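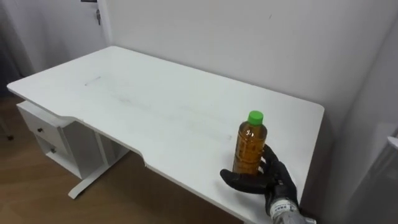

# Hotville Library's New Desks Are In, and the Study Room Is Open Again

HOTVILLE, September 9, 2021. The upstairs study room at the Hotville library opened its doors again this week with white desks where the old brown tables used to be, and if the first couple of afternoons are any guide, people are pretty glad to have it back.

Anyone who studied up there in the past will remember the old tables. They were long and heavy and they rocked, and every regular had a favorite folded piece of cardboard to stick under the short leg. Four people had to share each one, elbows and all, and if your neighbor was an energetic eraser you felt every bit of it through your notebook. They had been in the building longer than most of the staff, and there were initials carved in the undersides that went back to people who now bring their own grandchildren to story hour.

The new ones are single desks. They're white on top, with a corner rounded off so you don't catch your hip going by (a small thing, but the aisles are narrow up there), and the front edge steps back in a shallow curve so there is a bit more room to pull yourself in close. Under the left end hangs a little white drawer unit, two drawers with a small dark knob on each, and a white metal leg comes down to a flat foot on the floor.

The light-brown wood-grain floor is staying just as it was, and it looks a good deal warmer now with the white furniture standing on it.

## A Long Time Coming

Chaimae El Fassi runs the upstairs floor and has been asking for desks since before the last two budgets. She had a folder of clippings and catalog pages that she carried to meetings, and by her own account it had gotten so fat that it needed a rubber band.

"I wanted people to have a place to put their things," she said on Wednesday, straightening a chair as she talked. "With the big tables everybody's bag was on the floor and everybody's coat was on somebody else's chair. You'd watch a high school kid come up the stairs, look at the one open seat between two strangers, and go right back down again. I hated that. I really did!"

The money came together in February, when the Fodier Fund, which has helped the library with other projects over the years, agreed to give $4000 toward the room. A used book sale in the parking lot brought in another $800, helped along by nice weather and by a whole table of cookbooks that went in the first hour. The desks themselves came from Darkik, the office furniture store out past the feed mill, which let the library have them at a good price and threw in the delivery.

Delivery was its own adventure. The elevator was down that morning, so everything went up the back stairs, around the landing with the low ceiling, and through a door that had to come off its hinges first. Mohcine Abdelaziz, who looks after the building and who is well known to anyone who has ever lost a set of keys in it, put the desks together over nine evenings with a radio going and the windows open.

"The tops are easy," Abdelaziz said. "The drawers take a little patience. You want them to hang level, and you don't find out they aren't until you've tightened everything and gone to get a drink of water and come back and looked at it from across the room."

He took a few of them apart again for just that reason. He also kept one of the old tables for his workshop in the basement, where he says it can rock all it wants.

## Scuffs, Smudges and Iced Tea

White desks do show what happens on them, and that has been the one running debate among the regulars. Take a close look at a desktop and you may find faint gray smudges, a broad pale smear where something got dragged or wiped across the middle, perhaps a short dark streak that could be from a pen or the bottom of a bag. Some folks find this upsetting in new furniture. El Fassi takes it calmly.

"It's a desk," she said. "If it stayed perfect I would worry that people were afraid of it."

She is keeping a spray bottle and a stack of cloths by the printer, and anybody who feels like giving a desk a wipe before or after is welcome to. Pencil comes off with hardly any effort. Shoe rubber takes longer, and Abdelaziz has been going after the stubborn marks with a plain white eraser, which he learned from his mother and swears by. Please don't use the rough side of a kitchen sponge, which will dull the top for good.

Drinks are the other change, and it is a change that has made a lot of people happy. Under the old rule nothing but water was allowed upstairs, and even water got you a look. The new rule is that any drink with a lid that screws on is fine. A plastic bottle of tea, for instance, with its cap on tight, can stand right there on the desktop while you work. Coffee in a paper cup still has to stay downstairs in the lobby, as does soup, which came up at the last public meeting and was talked over for longer than you might think.

Snacks are being left to people's good sense for now. El Fassi asks only that they be quiet ones, and that the wrappers leave when you do.

## How It Works

There is no sign-up sheet. Find an open desk, sit down, and it's yours until you go home. If you need to step out for a few minutes, leave a book or a sweater on the chair and your neighbors will understand. If you're going to be gone for lunch, though, please pack up and let someone else have a turn, especially after three o'clock when school lets out and the stairs get busy.

The drawers don't lock, so they are best for pens and chargers and the kind of thing you wouldn't cry over. Wallets and phones should stay with you. Staff will empty the drawers at closing every night, and whatever turns up goes into the lost and found basket at the front desk downstairs. So far the basket has taken in one calculator, a great many hair ties, and a very nice fountain pen that somebody must be missing.

Anyone who would like a bigger surface to spread out on can still use the map room on the first floor, where one long table remains. That one doesn't rock. Groups are asked to go there too, or to one of the meeting rooms, so that the upstairs can stay on the quiet side. Whispering is fine, and so is the occasional sigh over algebra.

The other question people have been asking is about lamps. The ceiling lights upstairs are good in the daytime but a bit thin after supper, particularly toward the back wall, and the library would like to add desk lamps before the evenings get short. El Sherbiny Electric has offered to look over the outlets at no charge and say what the wiring can handle. If you have a lamp at home that you'd like to give, hold on to it until that's been sorted out, and then by all means bring it in.

## Come See It

On opening day the first person up the stairs was an 87-year-old retired mail carrier who is writing down his family's history and had been doing it all summer at his kitchen counter, standing up. He picked a desk near the window, pulled open both drawers, closed them again, put his notebooks in the upper one, and worked until the closing bell. He has been back each day since, and he asked us to leave his name out so that his sister doesn't find out how far along he's gotten.

The study room is open whenever the library is, up the front stairs or by elevator, which is running again. Questions about the room can go to Chaimae El Fassi at the upstairs desk, and anyone with a drawer that sticks should leave a note for Mohcine Abdelaziz in the box by the copier, with the desk's spot in the room written down so he can find it.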